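Chapter 8
Small Things on a Flat Surface: Sorting, Placing and Putting Away

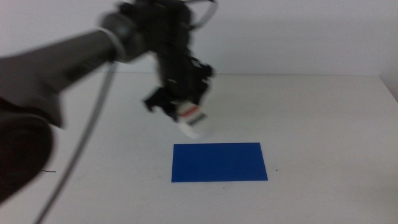
Figure 8.1 A small white item with a red stripe, held over a blue sheet on a white tabletop.

Empty your pockets or your bag onto a table and take a look. Keys, a lip balm, a receipt from lunch, a little box of mints, a battery you meant to replace last week. Each one weighs next to nothing and takes up hardly any room, and yet small things like these cause more lost time in a home or a workroom than all the big furniture put together! A sofa stays where you left it. A box of pins wanders.

In Chapter 7 we worked with shelves and cupboards, and you learned to plan storage from the walls inward. Now we go down in size, to the objects that fit in one hand, and to the piece of equipment that makes sorting them a pleasure: a clear tabletop with a colored sheet laid on it. It sounds almost too simple to deserve a chapter. Try it once with a really bad drawer, though, and you may find yourself hunting around the house for another drawer to empty (our students often do).

Why use a sheet?

A white item on a white table is easy to miss. Put the same item on blue and its outline jumps out at you. The sheet also marks a border. Anything on it is being worked on, and anything off it is either waiting or finished. Paper, felt and thin plastic all do the job. Pick a plain color that differs from most of what you are sorting, and smooth it down well so that round things don't roll into the folds.

Stripes, bands and labels

Look again at Figure 8.1. The item is mostly white, and the red stripe and the black band are what your eye goes to first. Makers of small goods know this very well, and you can put their work to use. When you place packs in a tray, turn them so the strongest color faces you. You will then be able to find the right one from across the room, long before you could read a word of the label. Section 8.3 is all about this, and it's my favorite part of the chapter.

A story from the stockroom

Anahera Ellery ran the supply room at Donnelly, a craft school with 159 students, and the drawers there had been filling up for years. One September she and Liv Tveit laid a sheet on the biggest table and began with the worst drawer of all, the one marked "Various." They gave themselves 20 minutes. Out came thread, chalk, glue sticks, spare blades in their cases, and 49 buttons that matched nothing in the building. By the end of that first session they had five groups and one wonderful argument over where chalk belongs. We will return to the chalk in Section 8.4, where you get to settle the matter for yourself.

In this chapter you will learn to
- set up a sorting surface that suits the job
- group small items by use, by size and by how often they are needed
- set things down gently and squarely, so that a row stays a row
- choose trays and dividers for shallow drawers
- write labels that other people can follow

Words to know
Footprint: the area an item covers when it is standing or lying on a surface.
Holding spot: a place for items you haven't decided on yet.
Facing: the side of an item turned toward the person using it.

Before you begin

Choose one drawer at home, the smaller and messier the better. Leave it exactly as it is for now, and write down from memory everything you think is inside. Keep your list somewhere safe. You will need it for Activity 8A, when the drawer finally gets opened and you find out how good your memory is!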